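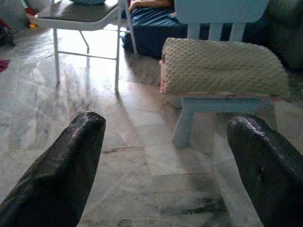

Polished Stone Floors: Frequently Asked Questions

Last revised 05/01/2018

Which cleaner should be used for routine mopping?
Use a pH-neutral cleaner labeled for natural stone, diluted to the strength on the container. Kuveo Neutral is the product we supply with new floors. Mixing it stronger than the label states leaves a film that dulls the polish and has to be rinsed off with plain water.

Can I use vinegar or lemon on marble?
No. Marble and limestone are mostly calcium carbonate, which reacts with acid. The result is a dull spot called an etch. Most bathroom descalers are also acidic and should be kept off the floor.

What is the difference between an etch and a stain?
An etch is damage to the surface. It looks lighter or duller than the surrounding stone and can often be felt with a fingertip. A stain is material absorbed below the surface and usually looks darker. Stains can often be drawn out with a poultice. Etches have to be repolished.

Does sealing prevent etching?
It does not. A penetrating sealer slows the absorption of liquids and gives you more time to wipe up a spill. It does not form a barrier against acid.

How do I know when the floor needs to be resealed?
Put a tablespoon of water on a clean, dry part of the floor and leave it for 12 minutes. Wipe it up. If the stone underneath has darkened, the sealer is worn. Test near the entrance and in front of the kitchen sink, where wear shows first. Some dense stones absorb very little water even when unsealed and may never need it.

The grout has gone darker than it was. Is this permanent?
Usually not. Dark grout is most often caused by mop water settling in the joints. Change the water more often, scrub the joints with a nylon brush and an alkaline grout cleaner rated for marble, then rinse. Do not use a wire brush.

Can I use a steam mop?
We advise against it. Heat and moisture can weaken some sealers and, on older floors, loosen the fill in natural pits.

What grit sequence do you use for repolishing?
It depends on the depth of the wear. For deep scratches we start coarse and work up to 4,000 grit, followed by a polishing powder. Light traffic wear can often be treated with the powder alone. Brijesh Saxena inspects the floor before any quote is issued.

One tile sounds hollow when tapped. Should it be replaced?
Not necessarily. A hollow sound indicates a gap in the bedding under the tile. If the tile does not move and the joints are intact, leave it and check it again in a few months – a cracked joint or any rocking means it should be lifted and reset.

Do you keep spare tiles from past jobs?
We keep offcuts for a limited period. Quote your job number when asking. Natural stone varies between blocks, so a replacement from a later delivery may not match in color or veining.

Who do I contact about a repair?
Wulan Lau schedules repairs and inspections on extension 82. For invoices and warranty papers, contact Bayu Purba on extension 809.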